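Bed-making by machine: where things stand
Last updated: 2020-05-26

Making a bed is the chore people most often ask us about when they want to know what a household robot could take off their hands. It is harder than it looks. A cup keeps its shape when it is picked up and a blanket doesn't, so the machine has to keep looking again at what it is holding. The gallery covers one child's bed, with notes by Vlasta Kelmendi.

Blankets come first because they cause the most trouble. A crumpled one hides its own corners, and finding a corner is most of the job.

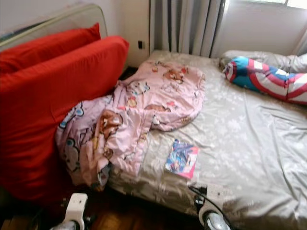

Wafula Kariuki wrote in to say that he cleaned hotel rooms in Lundwood for years and would not trust a machine with any bed until it could do 20 in a shift without someone standing over it. He added that speed matters less at home, where the bed only has to be done by night.

He has a point about the shift. Hotel beds are all alike, though, and a family bed is different every morning. A robot that copes with one may be no use with the other.

Small things left on the covers have to go before any smoothing can start. People do this without thinking. For a machine each one is a separate decision – what it is, how to hold it, where it belongs.

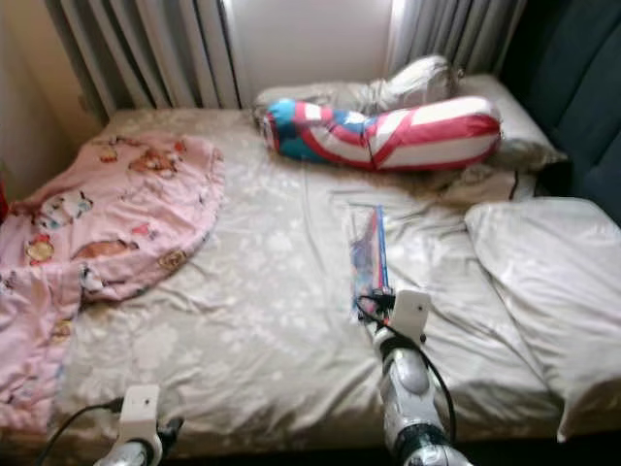 Thin, flat things are the worst of these. Two stiff fingers need an edge to get hold of, and a soft mattress gives way when they press down beside it. A tabletop is easier for that reason.

Pillows are more forgiving, and a poor grip will often do.
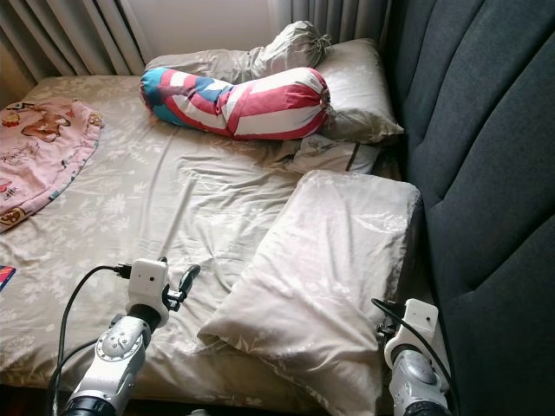
Tidiness is a matter of taste, and that makes it awkward to write down as an instruction. Ulla Väisänen, who shares the page with me, likes everything squared off at the head end. I would leave a striped bolster lying across the bed like that one and call it done, but the creases running over the sheet would bother us both. Pulling a fitted sheet flat takes two hands working against each other, and I would still do it myself.

Clearing the bed is the part I would hand over first, even if it went slowly.

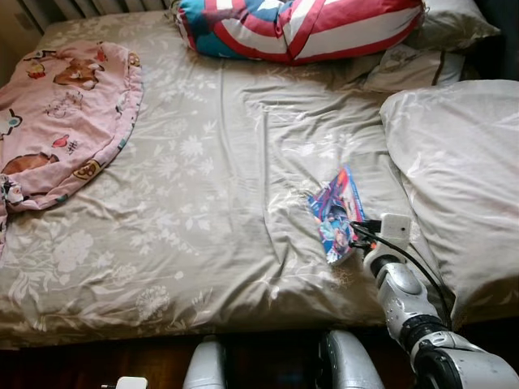 Gripper at the edge of a glossy card, duvet still in a heap.

Contact: Vlasta Kelmendi, Clarotville | © Dresirska | Back to top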